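Gripper opens too early when placing a strap into a bin

Asked in: Planning and control

I have a pick and place task with soft items. The arm holds a strap by one end and must lower it into a plastic bin. My release condition is the height of the gripper above the table, and this worked well with rigid parts. With the strap, the low end goes under the rim but the rest often falls outside. The control loop is 50 Hz, planner is Altolar with default settings.
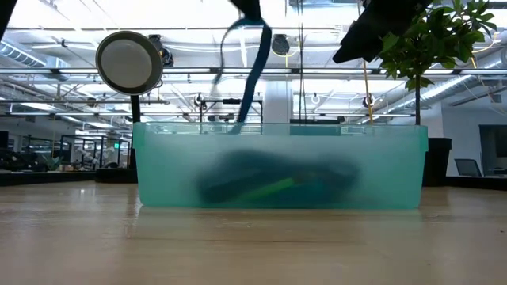 Blue strap over the bin, lower end just past the rim.

I tried to lower the release height by 10 mm but the result is the same. Should I change the planner or the perception? The bin is translucent, so maybe the depth is also wrong.

2 answers

Answer 1 (accepted)
I would leave the planner alone. Your condition knows only the gripper, and the strap is a second object with its own length. Segment the strap by color, take its lowest and highest point, and release when the larger part is below the rim. Also wait 200 ms after the arm stops - a hanging strap can still swing. For the rim, do not trust depth on translucent plastic. Measure the bin once and put it in the scene as a fixed box.

Answer 2
Same problem here with cables. I just go slower and it is mostly ok. Which version of Altolar do you have?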